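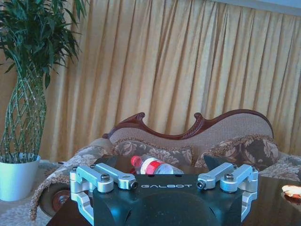 Water bottle on its side, dark table, carved sofa behind.

Opinion > Rooms > Furniture

Latest Columns Letters Archive

Gloss is the wrong finish for a table people drink at. A dark, shiny top shows every ring and scratch, and a bottle laid flat can roll on it. I would specify satin.

Sulastri Rahman disagrees. She argues that a carved frame wants a polished neighbour - dull wood beside it looks unfinished. Fair, for colour. But pale woven upholstery already supplies the contrast, and a satin top at 30 or 40 per cent sheen still reads as dark brown.

Keep the scrolls. Refinish the table.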